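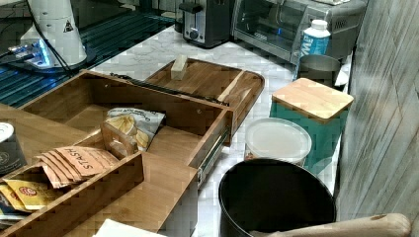
Izzati Wibisono asks whether Skiltirier replans when a drawer is left partly open. Yes. The planner treats drawer travel as a joint value and rechecks it before each reach.

Why does depth drop out on glossy metal?
Highlights break the stereo match. Set the hole filter to 5 and let Atton fuse 2 views.

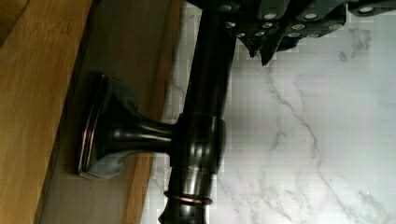
PORTELA, April
Which build fixes the wrist camera lag?
Build 332. Older builds stamp images on arrival, so the grasp pose trails the arm. Set the buffer to 500 ms if logs still show skipped transforms.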